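How I sync two gripper streams before training a folding policy

If you've read my other posts you know I spend most of my time on the boring middle part of robot learning, the bit between "we recorded something" and "we have a model." This one is about lining up two wrist cameras on a cloth folding task. I got it wrong for most of a month, so let me save you the trouble!

You'll need two recordings, one per hand, each with its own timestamps and jaw width log. I run everything through Bemville, our little alignment tool, but any script that reads a video and a CSV will do.

Start with the clocks. Don't trust them. Open both jaw width logs, find a moment where each hand closes hard, and plot the two curves on the same axis. Before every take I ask the person recording to snap both grippers shut together, which gives you a lovely sharp dip in each curve. Slide one until the dips sit on top of each other and write down the offset. On my last batch it was 395 milliseconds (yikes).

Then check it by eye. Scrub to a part where one camera can see the other gripper, and compare the jaws you see with the width in the other hand's log. If the picture shows tips pinching fabric and the log says wide open, your offset is off or you've swapped left and right. I've done both.
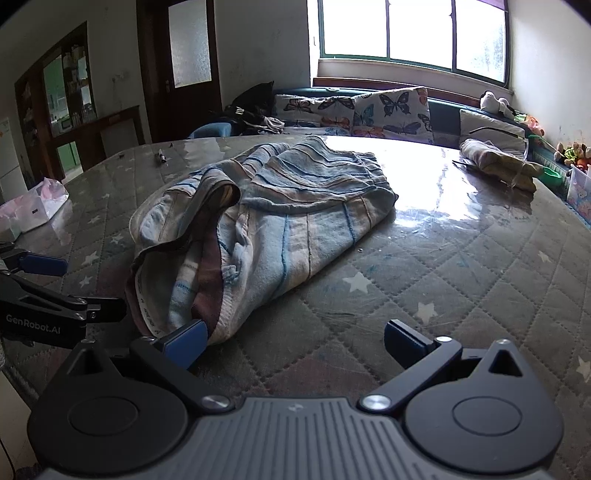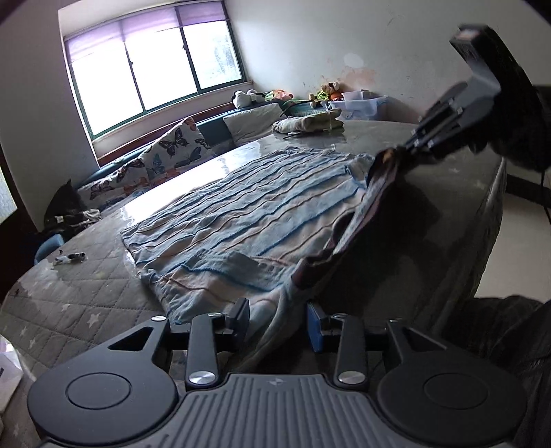

Bitamport Notes, Issue 200

Striped cloth is great for this step, by the way. Stripes make it easy to tell whether the fabric moved between two samples, and plain white sheets drive me up the wall.

Next, resample. I put everything on one shared timeline and take the nearest video sample for each tick, but I interpolate the jaw widths. Please don't interpolate the poses by averaging quaternions number by number. Use slerp. Hendrik Vermeulen caught me doing it the lazy way and he was very nice about it, but still.

Now cut out the junk. My filter drops any stretch where tracking confidence falls too low on either hand. Glossy surfaces and bright windows are the usual suspects, so if you see a lot of dropouts, look at the reflections first. I had 3,000 clips going into this and threw out 100, and I felt much better about the rest.

Last thing: save the offset with the clip, in the metadata, and keep the raw files untouched. I used to bake the shift into the timestamps and then forget whether I'd done it. Two shifts later you have a dataset where the left hand can see the future.

Syafiqah Nugroho asked me if the same steps work with three cameras. Yes, just pick one as the reference and align the others to it, one at a time. I'll post my plotting script in May once I've cleaned out the swear words in the comments.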